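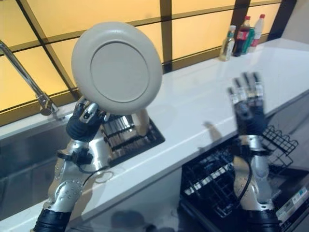 Hakon dinner plate, light gray-beige, at the sink.

Questions about your Hakon plates

Can I wash the plate in the dishwasher?
Yes, up to 70 degrees is no problem. Please leave a little space between the plates, so the rims do not knock together.

There is a line in the plate, is it a crack?
If it is a circle and goes around the flat middle part, no. This line is pressed in the clay before firing and it is a bit darker than the rim. A crack is never so regular.

How do I clean food out of the line?
Use a soft brush and warm water. For dried sauce, let the plate soak for 30 minutes first – no steel wool, please.

How heavy is one plate?
The dinner plate is 700 grams.

Can I buy only one?
The plates come in sets of 4. For a single replacement write to Sandra Sugden at the Dovasholm shop, she keeps some from older sets. The color can be slightly different.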